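Kitchen and Tableware Sort, minutes of the April meeting
Held in the Druleo room, 4:30 p.m.

1. Minutes of the last meeting
Approved, with one objection to the word "progress."

2. Trays
The Munus proposal asks for 500 to buy matching trays. Several members doubted that matching trays would get anything put away. The perforated tray has holes in the base, so crumbs and small clips go straight through onto the table. It was suggested that the tray be kept for fabric items only. Agreed, for a trial period, without much enthusiasm.

3. Wine-glass rack
The chrome tree-shaped rack takes up a lot of table for something that holds glasses we rarely use. A motion to send it to the Radonjić sale was put off again.

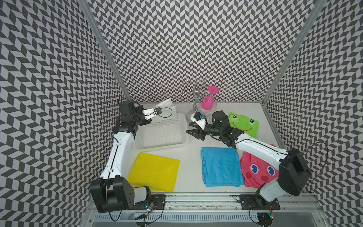

Asked from the floor: Who decides where an item goes if it fits no category?
Reply: Whoever is sorting at the time decides, and writes it on the sheet before the end of the session.

The member who asked pointed out that 9 entries on the last sheet read "misc." The chair took the point.

4. Labels
Nudelport has offered label stock at 38 a roll. The last labels peeled off plastic within a month, and no one could say why these would be different. One roll to be bought and tested before any larger order.

5. Frosted bins
A member claimed the translucent bins save time because the contents show through. Others were not convinced and asked to see that tried with a full one. The session is to be kept to 35 minutes, including cleanup.

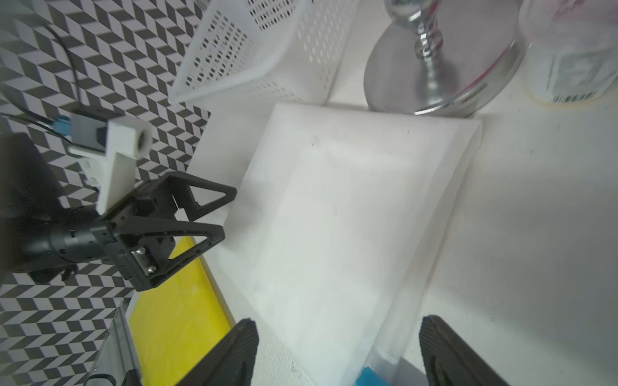
Item 5: translucent white tray on the tabletop.

6. Other business
The request for a second shelf was read out and not seconded. The rack comes back under item 3 next time.

Closed 5:40 p.m.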